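Progress report to the Briem Fund
Jascombe Political Reading Project
May 2018

We are past the halfway mark of the grant and I'm delighted with where things stand. The short version: the shelves are full, the reading groups are busier than we dared to plan for, and the guide to local political memoirs is nearly ready for the printer.

Books and borrowing

The collection now holds 400 titles, all by or about people who have held public office, from parish councillors to prime ministers. We bought most of them second-hand, which left enough in the budget for a decent run of new hardbacks. Loans since the start of the grant stand at 1,961. The memoirs go out most, as we expected, but I hadn't foreseen the appetite for books about how councils work. Our two copies of a very dry history of rural rates have hardly been on the shelf!

Ustlow library has taken a rotating box of titles and changes it every month. They have asked for more by women who served at county level, and we are hunting for these now. Several were printed privately in tiny runs, so it is slow work, but a family in Ustlow has already lent us one we had never heard of.

Reading groups

There are 14 groups meeting, and three of them started without any push from us. Each picks its own books. The Jascombe evening group spent two meetings on a single chapter about a lost by-election and could happily have had a third. People come with very different politics and they do argue, sometimes loudly, but they come back the following month and they have read the book.
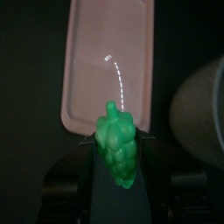
Our guide, working title "In Their Own Words", has 900 copies on order from Iteck, who have quoted a fair price and been patient with our changes. It covers memoirs, diaries and collected letters by politicians from this part of the country, with a page on each and a note on where to borrow it. Malou Vestergaard has edited every entry and has a wonderful eye for a padded sentence. She wants the entries clustered the way green grapes sit on a bunch, big rounded ones across the shoulders and smaller ones down towards the tip, so the well-known books come first and the pamphlets gather at the end. I think she's right, and the last proofs are being rearranged to suit.

What has been harder

Permissions took longer than we allowed for. Two publishers have yet to reply about short quotations, and if we don't hear soon we will go to print with our own summaries in those places. The sound recordings of group discussions have also fallen behind. We have good equipment but too few quiet rooms — the Ustlow one backs on to a kitchen — and only the first batch is clear enough to share.

Money

Spending is within the agreed budget. Books came in under, travel slightly over, and we would like your consent to move the saving on books across to postage for the guide. A full breakdown follows with the accounts.

Next steps

The guide goes to Iteck once the proofs are signed off. After that we will start sending copies to schools and libraries, and begin a second round of group visits, starting in Ustlow. You would be very welcome at any of them, and Malou will send you the meeting list.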